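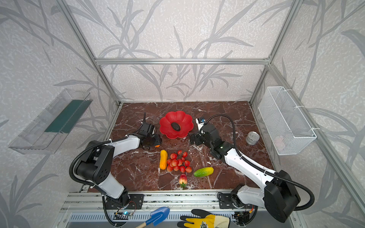

June, notebook, page 12

Second viewing of the Skodbridge house, 9:40 a.m. to a bit after noon. Kristine Policarpio came along and took the upstairs while I did the basement and the outside. Writing this up the same afternoon while I can still read my own notes.

Purpose: try the revised walk-through sheet on a real house before we give it to buyers. The old sheet ran to 90 lines and people quit filling it in by the second bedroom. This version is grouped by where you are standing, so you never have to flip back to the roof page while you are in the kitchen.

Outside first. Grade slopes toward the house on the north side for the length of the garage wall. Downspout at the northwest corner ends right at the foundation, no extension. Gutters full of maple seeds. Roof looked even from the street, one lifted shingle near the vent pipe. I did not go up. The sheet has one box for "drainage" and I needed three: slope, downspouts, where the water ends up. Split it.

Basement. White powdery line on the block, north wall, a hand's width above the floor. Same wall as the bad grade. Dehumidifier running when we arrived, set to its highest setting, bucket half full. Nothing on the sheet asks whether a dehumidifier is running. Add it. Sump pit has a lid and a pump; I poured in a bucket of water and the float didn't lift, so that tells me nothing. Need two buckets next time, or a bigger one.

Panel: Huver, 200 amp, two open slots. Labels in pencil, half of them rubbed off. Water heater is an Ogundipe tank, data plate painted over, so age unknown. Asked the seller's agent to find the receipt. She wrote it down.

Upstairs (Kristine's notes, copied over):
Front bedroom window won't stay up. Back bedroom fine.
Bathroom fan makes noise but doesn't hold a square of tissue. Check where it vents.
Door to the hall closet sticks at the top, latch side. Hairline crack above the same door, painted over at least once.
Only one outlet on the long wall of the back bedroom.
Ran the shower and the kitchen tap together. Pressure dropped but stayed usable.
Attic hatch is screwed shut. Did not open.

The hatch goes on the list for the inspector. Kristine wants a column on the sheet for "couldn't check," separate from "OK" and "problem." I agree. On the first viewing I left those boxes blank, and when I read the page a week later I took the blanks to mean fine.

Moisture readings. Used the Proleden meter, pin type. Living room baseboard low everywhere. North wall of the garage read high at the bottom and low at shoulder height. Took the high reading twice, a few inches apart, and got the same answer. I forgot to check the meter against the test block before we left the office. Did it when we got back and it was fine, but that should be the first line on the sheet.

Money page. This part still doesn't work. It asks for a repair figure next to each item and neither of us could give one on the spot. I put 300 for the downspout work, gutters included, and that is a guess with nothing behind it. Kristine left all of hers empty. Proposal: take dollar amounts off the walk-through and use three marks instead, "now," "this year," "can wait." Numbers come later from quotes.

Time. Outside and basement took me longer than all of upstairs took her. A buyer with a half-hour slot will not finish. Might mark the lines that have to be done in person and let the rest be done from the listing and the seller's disclosure. Lot size, taxes, age of the roof and so on can all be filled in at home.

To do:
Split drainage into three lines
Add dehumidifier line and meter check
Add "couldn't check" column
Redo money page with the three marks
Find out who did the garage wall and whether there was a permit
Call about attic access
Kristine to try the new version on a condo, where most of page one won't apply

Also left the good flashlight on the basement shelf. Agent is holding it at her office. Pick up before next viewing.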